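Skolline Property Services
Resident Support Desk
Ticket 1560
Subject: Repeated loss of power to kitchen sockets, Widine House, Flat 203
Category: Electrical, non-emergency
Status: Closed
Opened by: Araceli Cordero (resident liaison)
Assigned to: Enda Hanrahan (electrical maintenance)

Initial report
Received 08:40

The resident of Flat 203 reports that the kitchen sockets lose power several times a week. The lights, the cooker and the sockets in the other rooms are unaffected. On each occasion the resident has been able to restore the supply by resetting a switch in the consumer unit in the hall cupboard. The resident cannot name one appliance as the cause and states that the fault has occurred in the early morning, when the kettle was in use, and once overnight, when the kitchen was unoccupied.

The resident asks whether the fault is connected with the replacement of the consumer units on the second floor in June.

Desk response
Sent 09:15

Thank you for your report. Please note the following while the matter is being looked into.

Do not reset the switch more than once in any one hour. If it will not stay in the upper position, leave it down and telephone the desk.

Do not remove the cover of the consumer unit or of any socket.

Please keep a written note of the time of each loss of supply and of every appliance plugged in at that time, whether or not it was switched on.

Please also tell us which switch moves. The label beneath it should read either "Kitchen sockets" or "RCD 2".

Resident update
Received 18:05

The resident confirms that two switches have been found down on different occasions. On most occasions it is the wide switch marked RCD 2. On one occasion it was the narrow switch marked "Kitchen sockets", while the kettle and a portable heater were running together.

Desk note (A. Cordero)

The update suggests two separate matters. The narrow switch responds to too much current being drawn. The wide switch responds to current leaking to earth. The ticket has been passed to Mr Hanrahan and a visit has been agreed with the resident.

First visit (E. Hanrahan)
Arrived 10:20

Consumer unit inspected. Wutader unit, fitted under the June programme. All terminals tight, no sign of heating, labels correct. RCD 2 tested at the unit with the outgoing circuits disconnected and found to operate within the required limits. The device is not at fault and has not been replaced.

Insulation resistance of the kitchen circuit tested with all appliances unplugged. The first reading was low. The circuit was then divided at the midpoint and each half tested separately. The half serving the worktop sockets gave a good reading. The half serving the socket behind the washing machine did not.

Washing machine drawn forward. The socket was found to be damp inside, with green deposits on the earth terminal. A slow weep was found at the cold water valve directly above it. The socket has been isolated and blanked off, and the supply to the remaining kitchen sockets restored.

Plumbing request raised with Bermúdez, contractor for the building, for renewal of the valve. The resident has been advised to use the laundry room on the ground floor until the work is complete.

Portable heater examined. Rating plate reads 2000 watts. The heater is in sound condition. It was being run from the same double socket as the kettle, by way of an extension lead which showed browning at the plug. The resident agreed to the lead being taken away for disposal.

Contractor note (Bermúdez)
Received 15:30

Valve renewed and pipework dried. Joint left under pressure for two hours and checked, with no further weep. The wall behind the machine remains damp to the touch and should be allowed to dry before any new fitting is mounted on it.

Second visit (E. Hanrahan)
Arrived 13:10

Wall dry. Back box renewed and new socket fitted, set higher and to one side so that it no longer stands beneath the valve. Both halves of the circuit tested again and rejoined. Readings good throughout. RCD 2 tested again with the circuit connected and found satisfactory. Washing machine reconnected and run through a short cycle with no loss of supply.

Resident update
Received 11:45

The resident reports no loss of supply since the second visit. The resident asks for general advice on which kitchen appliances may share a double socket.

Desk response
Sent 14:00

We are pleased to learn that the supply has remained steady. The advice issued to all residents of Widine House is set out below.

Appliances that produce heat draw the most current. These include kettles, toasters, toaster ovens, irons and portable heaters. Please plug each of them directly into a wall socket and do not run two of them from the same double socket at the same time.
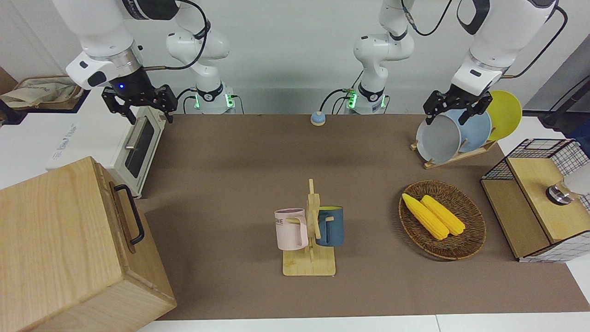 Worktop with white toaster oven and wooden dish rack.

Extension leads are not to be used for heating appliances of any kind. Where a lead is needed for a smaller item, such as a radio or a telephone charger, it should be fully unwound and kept away from the sink.

Please keep sockets and plugs clear of draining crockery and wet cloths. If water reaches a socket, switch off the kitchen circuit at the consumer unit and telephone the desk before using it again.

A plug that is hot to the touch, a buzzing sound or a smell of burning should be reported at once, at any hour, on the emergency line printed inside the door of the hall cupboard.

Closing note (A. Cordero)

Cause of RCD operation: water entering the socket behind the washing machine from a weeping valve. Cause of the single operation of the circuit breaker: heater and kettle in use together. No defect found in the June installation.

Valves of the same pattern are fitted in the other flats on this riser. A separate inspection request has been raised and linked to this ticket. The resident has confirmed by telephone that the ticket may be closed. It may be reopened by replying to the last message and quoting the ticket number.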